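# Jernine: a hand-held gripper built in a shared workshop

Shalini Pal and Fouad Tahiri, September 28, 2025

We started Jernine in March with a fairly modest idea, to make a gripper you could hold in your own hand and squeeze, so that we could learn how jaws behave before we ever had to worry about motors. Neither of us had built anything with moving parts before (Fouad had once fixed a toaster, if that counts!), and the members of the Murnach workshop were awfully kind about lending us tools and a corner of a bench.

The body went through two full versions. The first was so narrow that our knuckles rubbed on the inside, and after an afternoon of that we were both pretty sore and ready to start over.

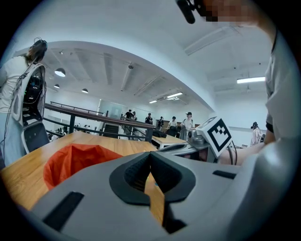 Padding took up far more of our time than the body ever did. We tried five materials, from bicycle tube to an old mouse mat, and squeezed each one 1,000 times over a couple of very long evenings with the radio on. Smooth pads let go of soft things, and cloth was the worst of the lot. The black padding now in the jaw has a textured inner surface, and the recess is rounded like a horseshoe, so a crumpled fabric bag like the orange-red one on the table has something to bunch up against. We're still fond of that colour for test objects, as it shows up so well against the wood.

Trinity Baptiste, our supervisor, asked us to write down what went wrong as well. The trigger spring was too stiff for Shalini's hand, and we cut one slot crooked and had to file it for ages. We also turned the jaw a full 90 degrees the wrong way when gluing up the first version, and only noticed the next morning over coffee.

Still to do: a softer spring, a proper parts list, and returning Horațiu's good clamps.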